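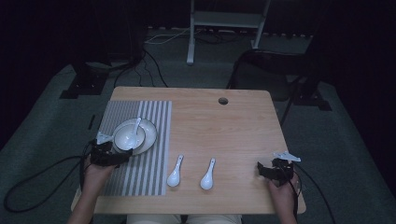

Soup lunches are back at the Parevside community rooms, and the tables are getting laid properly this time. Striped placemats, white plates, white bowls, the deep kind. And soup spoons to match, also white ceramic, with the short flat handle. No more grabbing a plastic one out of a tub by the door.

The lunches stopped in September when the old kitchen floor came up. Reopening date is Dec 8, 2024, doors at noon, soup till it runs out. First pot is red lentil, second is chicken and rice. Bread from Akbulut, the bakery on the corner, same as before.

Aslı Uçar, who is running the dining side this winter, has been working out the place settings. Plate goes on the mat, small bowl on the plate, spoon in the bowl with the handle leaning out over the rim. "People carry the bowl up to the counter and the spoon goes with it," she said. "Plate stays put and catches the drips on the way back. Less wiping."

Not everyone was sold on ceramic spoons. They chip, and they take up more room in the drawer then metal ones. Uçar wants to give them the winter and see. Metal spoons will be kept at the counter for anyone who likes those better, just ask.

The dishes came from Kollis, the restaurant supply place out past the rail yard, which is closing its showroom and let the boxes go cheap. Total bill for dishes and mats was $3,468, paid out of the spring supper money. That covers spares too. A few more mats are still on order.

New tables as well. Pale wood tops, rounded corners, a small round hole near the back edge. They were sold as desks – hence the hole – but they are a good size for eating at and they wipe down easy. There will be 17 of them in the main room once the last delivery is in from Tarkeck. Until then expect a couple of the old folding ones along the window side.
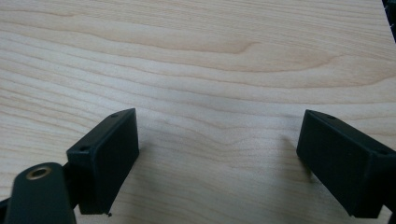
Pale wood grain on one of the new tabletops.

Please use the mats. The tops are light and nobody knows yet how they'll do with tomato or tea. Hot pots stay at the counter and do not go on the tables, even for a minute. There are trivets in the second drawer if you're serving.

Seating is first come. Two sittings if it gets busy, the second starting at 1:15. Pay what you like, box is by the coats. High chairs are avaliable, let the kitchen know when you come in so one can be brought over. Side entrance has the ramp, the front step is still being fixed.

Anyone who wants to help lay tables should come at 10:30 and check in with Uçar in the main room. Dish washing crew is full for the first date but there's space after that – sign-up sheet is on the kitchen door.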